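Florel gripper kit for the Hapeta arm, after four weeks of toys
by Ekua Kyei

I bought two Florel gripper kits in May, one for each of my Hapeta arms, because the fingers which came with the arms were too round at the tips. They could take a block or a plastic cup, but a small toy car turned in them like a key. Before Florel I tried also the soft fingers from Jarnuvetti, and I will compare with these where it makes sense.

In the Florel box you get the parallel gripper, a pair of angular fingers, a wrist camera with its bracket, one cable and a bag of screws. The screws are not sorted. Two lengths look almost the same and the long one will press on the motor housing if you put it in the wrong hole, so take five minutes and sort them first. The paper manual shows this only in a very small drawing. The rest of the mounting is easy and I had both arms ready in one evening.

My test is always the same. The two arms stand on one rail in front of a small booth, and at the back there is a wire shelf with three boards. The toys begin on the floor and should go to the shelf. It sounds like a task for a small child, and a small child is still much better at it. The difficult part is the wheels. When a car stands on its wheels and you close the fingers a little too far to the front, it rolls away, and then the camera must find it again.
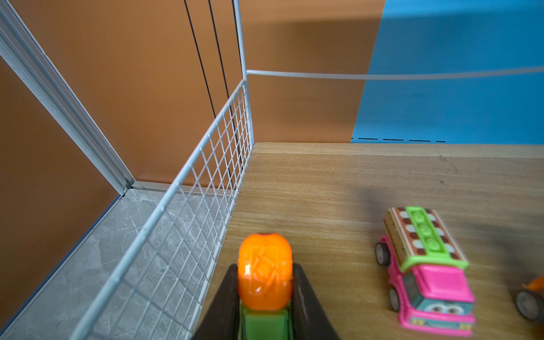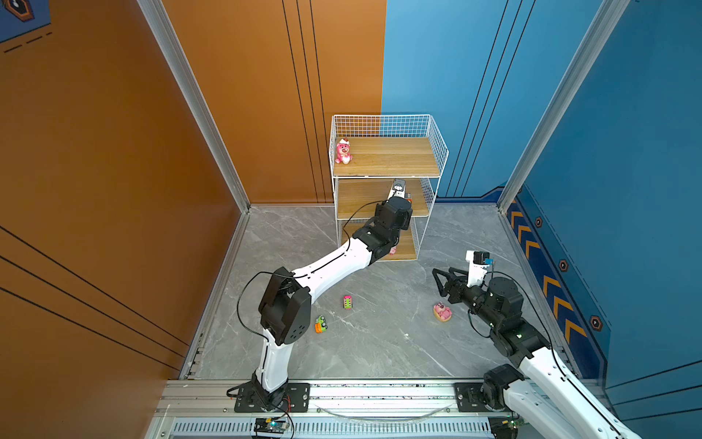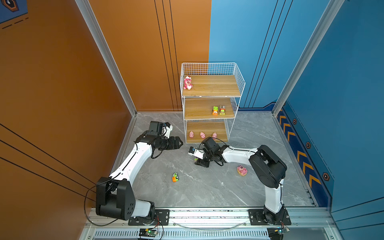 The wrist camera first, then two from the fixed camera.

For the numbers, I made 100 picks with the Florel fingers and 100 with the Jarnuvetti ones, with the same toys and the same controller. Florel lost the toy 18 times. Jarnuvetti lost it 31 times, mostly the cars, and I must say that with the plush things and the round figures the soft fingers were a bit better. They close around a shape, while the Florel fingers only press from two sides. If you work with fruit or with anything that can be hurt, I would not change.

What I like the most at Florel is the shape of the tip. It is narrow enough to go between two cars which are already parked on the shelf, and it still has a flat part inside that holds. With the old fingers I had to leave a big space between the toys, and the middle board was full very quickly. Now I can place them closer, although the opening movement still pushes the neighbor sometimes. I have written a slower opening for the last part and this helps.

The camera is the weaker half of the kit. It sees the tips of the fingers and what is between them, and this is what you want for the last moment before the grip. But the focus is fixed, and it is set for the distance of the table, so an object in the fingers becomes soft. For me the color was enough to know if I hold something. If you want to read a label or see a small edge, it will not be enough. I would never use it alone - my fixed camera gives the general position and the wrist one only corrects it.

The cable is too short by a little. With the elbow folded it is fine, but when the arm reaches far to the top board it becomes tight, and on the left arm it pulled the plug out on a Tuesday when I was not in the room. I replaced it with a longer one from Favdale and I leave now a loose loop at the elbow. Please do not tie it down to the links, as I did at first.

The noise is low. The motor gets warm after 60 minutes of continuous work, but I could always touch it.

Would I buy it again? The gripper yes, two times. The camera I would like to choose by myself, and Florel does not sell the kit without it, so you pay for it anyway. I will keep the Jarnuvetti fingers in the drawer for the soft toys.

3 comments

mortenk
Did you put anything on the inside of the fingers? Mine slip on painted surfaces. I used thin rubber tape and it was better for a week, then the glue gave up.

Ekua Kyei
No, they are as they came. I wash the toys sometimes, maybe it makes a difference. I would be glad to hear if you find a better glue.

shelf_and_bolt
Same problem with the screws here. The long ones have a slightly darker head, if you hold them near a lamp.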